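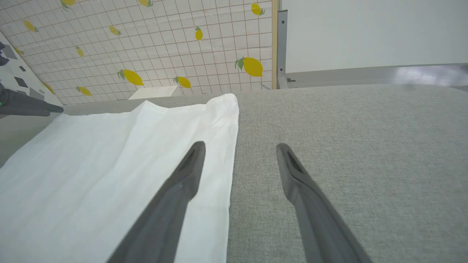

Folding begins before the first fold. A learner who takes a piece out of the basket and folds it at once, in the air or against the chest, will get a different shape every time, and the pile will lean before it is knee-high. In this chapter the piece is laid down first, and we look at it while it lies. A thin white cloth such as this one, spread on the grey fabric of the table, seems to be flat already, but the far corner is lifted into a small fold and faint creases run diagonally over the surface. If we fold it now, these creases go into the inside of the packet and stay there until somebody opens it at the table of a guest. The work of this chapter is to see such things in time and to remove them with the hand.

# Chapter 9: Laying Out and Smoothing

In Chapter 8 you sorted dry laundry by type and by weight. You now have several heaps, and each heap contains pieces which are more or less of one kind. Chapter 10 will deal with the folds themselves: the half fold, the third fold and the roll. Between the two there is a step which older books on housekeeping pass over in one sentence, and which we teach on its own. At Fandora, where the first version of this course was tested, the learners spent a full morning on laying out before they were allowed to make a fold. Some complained. The instructor, Ingeborg Zwahlen, kept to her plan, and the present chapter follows the order of that morning.

After working through the chapter you should be able to

- prepare a surface for laying out light and dark pieces
- find the straight edge of a cloth and place it correctly
- smooth a thin fabric without stretching it
- judge when a piece is ready for the first fold
- separate a mixed heap on the table without disturbing what is already smooth

## 9.1 The surface

Many people fold on the bed, and for a household this is good enough. For regular work the bed is too low and too soft. The hand sinks in, the cloth sinks with it, and a crease that you push to the left comes back from the right. The opposite mistake is a polished table top. On a polished top a light cloth slides away as soon as you pull at one corner, and you need the second hand only for holding.

The best surface is firm and has a cover of fabric with a little roughness. A coarse weave holds a smooth cloth in its place. You can pull gently at one side while the other side rests. The colour of the cover also matters. On a white cover you will lose the edge of a white napkin, and on a black one you will not find the sleeve of a black shirt. A middle grey shows both. The cover must be clean and without lint, and it should be brushed before dark pieces are laid on it.

The height is correct when you can put your palms flat on the surface with the elbows slightly bent. If you have to bend your back, raise the table. Put the basket beside you and never on the working surface.

## 9.2 Finding the straight edge

Every cloth has one edge which is straighter than the others. Often it is the woven edge, but after many washes it can also be a hem. Find it with your fingers and lay it first. The rest of the cloth follows.

1. Take the cloth by two neighbouring corners and let it hang.
2. Look along the edge between your hands. If it hangs in a curve, try the next edge.
3. Lay the straight edge down and let the remaining cloth fall towards you.
4. Check the far corners. With thin fabric they like to turn up or to fold under, and from your side of the table you will easily overlook them.

Roswitha Wieser recommends in her course notes to touch all the corners with the fingertips before the palm comes into use. It costs a moment only, and we have taken over the habit.

## 9.3 Smoothing

Use the flat hand with the fingers closed. Begin in the middle and move outwards, first towards the straight edge and then away from it. The pressure should be so light that the cloth does not travel with the hand. If it does travel, it is either too dry and charged, or you are pressing too much.

Diagonal creases need special attention. They show that two opposite corners have been pulled more than the other two, usually when the piece was taken out of the machine. Do not try to push a diagonal crease away along its own line. Lift the nearer corner, lay it down again a little looser, and smooth across the crease.

Thin, slightly transparent fabrics have one advantage for the learner: you can often see through them when something is lying underneath. They have also one disadvantage. They stretch out of shape easily, and a cloth that was stretched on the table will never meet its own corners in the fold.

> **Remember:** A smooth cloth is allowed to show soft wrinkles. It is ready for folding when the edges are straight and no crease crosses a corner. What remains belongs to ironing — see Chapter 12.

## 9.4 Two pieces on one table

In practice you will seldom have a table for one piece alone. A heap is put down, and the pieces lie over each other. The usual case is a light piece, already smooth, with a dark garment bunched up on its lower edge. The learner's first wish is to pull the dark one away. Do not pull. The friction takes the light cloth with it and you begin again at 9.2.

Put one hand flat on the light cloth, close to the place where it disappears under the garment. With the other hand gather the dark fabric from above and lift it straight up. Then turn it until you see the label. On a black garment a white label is the quickest help you have for finding the inside, and in many garments it also leads you to the neck or the waist. Lay the garment down at a free place and leave it crumpled for now. The light piece is finished first.
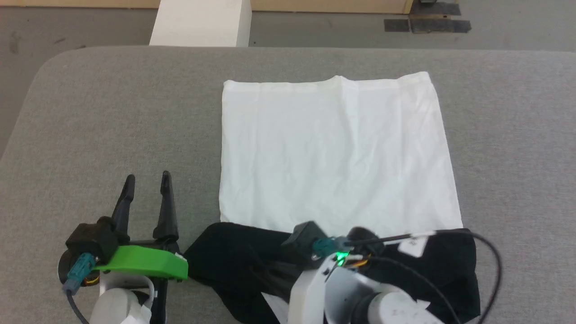
## 9.5 Exercises

**Exercise 1.** Lay out a tea towel on a bed, on a polished table and on a table with a fabric cover. Smooth it in the same way each time. Write down where the cloth moved and in which direction.

**Exercise 2.** Ask a partner to drop a dark T-shirt over the lower part of a white cloth. Remove the T-shirt as described in 9.4. Your partner watches only the edge of the white cloth and tells you if it has shifted.

**Exercise 3.** Work through a basket of 18 napkins. Lay out and smooth each one, but do not fold. Place them flat on top of each other with the straight edges on the same side, and look at the pile from the front. Where an edge stands out, take that napkin again.

Keep the pile from Exercise 3 under a clean sheet. You will need it at the start of Chapter 10.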